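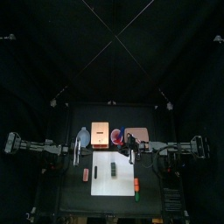 The two-arm cell at Poreck was in use for most of this quarter, and the work paid for under the Darevari grant has gone mainly into keeping it accurate and cutting the time lost to faults. Both arms were taken off, cleaned and put back on their mounts at the start of the period. They still face each other across the table, with the forearms close to one straight line when the grippers hang over the middle. The black fabric walls have stayed up, and the table is laid with the everyday items agreed in the plan, among them the blue bottle, the red cup, the marker and the white board.

## Running time

The cell logged 2861 completed cycles against a target of 2508, so we are ahead of the plan on volume. We lost 104 hours to stoppages. Nearly all of that came from two causes, a worn cable on the right arm and a drift in the left gripper.

## Right arm cable

The arm began dropping its connection in the second week, at first once a day and later several times an hour. Kohei Hirose traced it to a break inside the signal cable, close to the wrist, where it had been flexing against its tie. Ichikawa supplied a replacement in nine days. We have left a longer loop at the new one and moved the first tie further back towards the mount. It has given no trouble so far, but the old cable lasted about five months before it failed and we can't yet say the new run will do better. A spare is now on the shelf.

## Left gripper

The parallel gripper was closing slightly off centre. On wide items this made no difference. On the marker it meant a missed grasp in roughly one attempt out of six. Rozália Vincze stripped the gripper down, found grit in the slide and one loose finger screw, and rebuilt it with fresh grease. Missed grasps on the marker are back to the level we reported last time. The finger screws on both arms have been added to the Monday check.

## Calibration

We now calibrate both arms against the table every Monday before the first run. It takes 40 minutes, down from just over an hour, mostly through doing the two arms in the same session. The steps are:

1. Clear the table and check the clamps at the front corners.
2. Send each arm to its home position and note the joint readings.
3. Touch off at the four marked points, left arm first.
4. Put the items back and run ten slow cycles with someone at the stop button.

If any point is out by more than a millimetre the cell stays off until it has been redone. This happened twice, both times after the table had been leant on during cleaning.

## Spending

Parts and repairs came to £3689, a little over the sum set aside. The overspend is the spare cable, which we would ask to carry against next quarter's line. The service visit from Undden has not been invoiced yet.

## Next period

The right gripper is due the same strip-down as the left, and Rozália has booked two days in June for it. Kohei will fit a cover over the connectors at each mount. We also want to replace the floor mat, which has started to curl and catches the trolley.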